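Premthorpe Robótica, bancada Vatby
Lista de verificação: demonstração de tarefas por teleoperação
Buscar no site... Ir

1. Antes de ligar
[x] Botão de emergência ao alcance do operador
[x] Câmeras de punho transmitindo
[x] Dedos das garras sem folga

Comentário: a câmera de punho ficou ótima para conferir a pega! Dá para ver os dedos dos dois lados da peça branca.

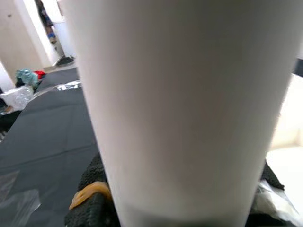

Por Florante Dizon | Agosto

2. Área de trabalho
[x] Pano preto esticado o bastante para não enroscar
[ ] Plástico de embalagem recolhido
[x] Limite de força em 18 N

Comentário: item do plástico reprovado, refazer antes da próxima série. O episódio 522 passou em todo o resto. 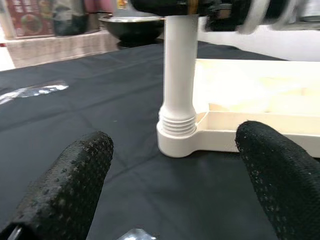 Aproximar devagar continua sendo o melhor conselho para quem começa a demonstrar, e a turma de Ustport pegou o jeito rapidinho. O modelo aprende com cada hesitação nossa, então vale respirar antes de fechar a garra. Atenção redobrada com relevos como os anéis tipo rosca na base do poste branco: alinhar primeiro, fechar depois.

3. Braços e cabos
[x] Cabos das garras com curva livre
[x] Parafusos dos punhos reapertados
[ ] Régua e fontes do chão fora da passagem 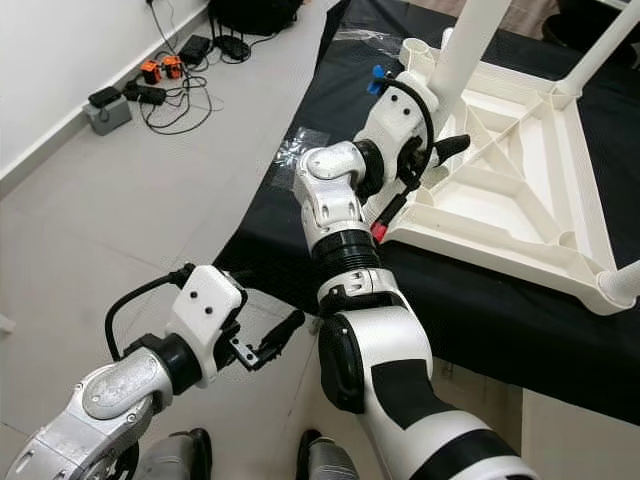 Foto 3. Garra junto ao canto da estrutura branca virada.

Comentário: 109 episódios aprovados, meta de 1000. Estou muito animado com este lote!

Contato: bancada Vatby, sala Padilla | © Premthorpe | Voltar ao topo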